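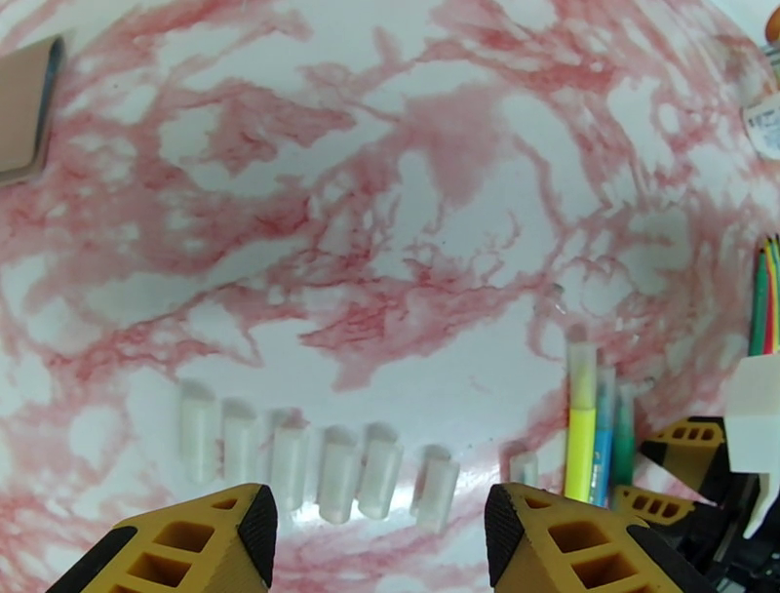

Thu 15 September

Spent the morning on the Flukora claims triage rules again. Rigoberto Escobedo pulled 140 closed water damage claims for me and I ran them through the new version. It sent 16 to manual review, and 5 of those only because the broker had left the policy start date blank - so annoying! Fix that field check first.

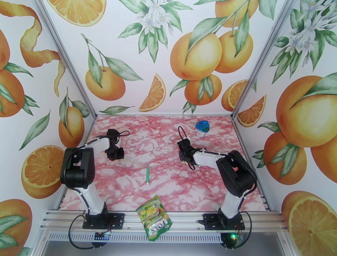 Two arms on the front rail, orange print walls.

After lunch I compared our payout estimates with what the adjusters settled on. Kitchens look fine. Basements come out low, almost 30 percent on the worst one, and I think it's the old Hornari price table (last touched in November, ugh). Asked Dönmez for the newer one.

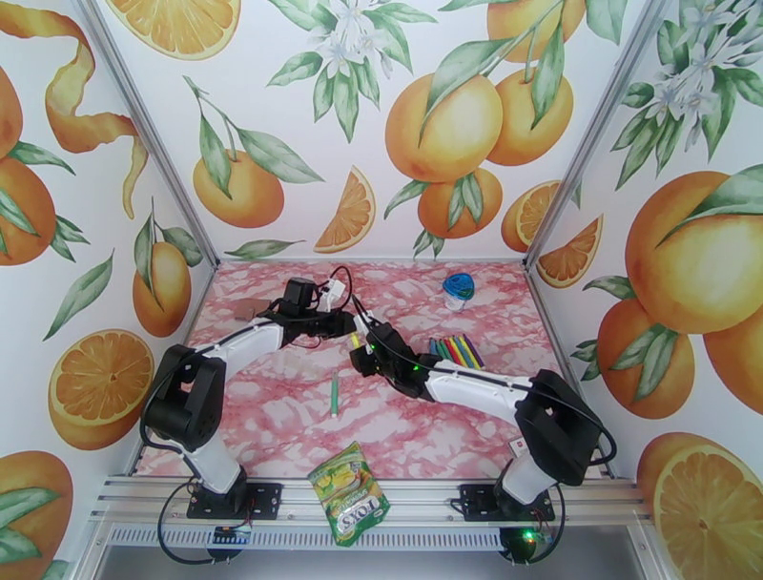
Until it arrives I'm leaving basements on the old rule and flagging them by hand. Rigoberto wants hail claims in the next batch too. Fine by me, but small ones only.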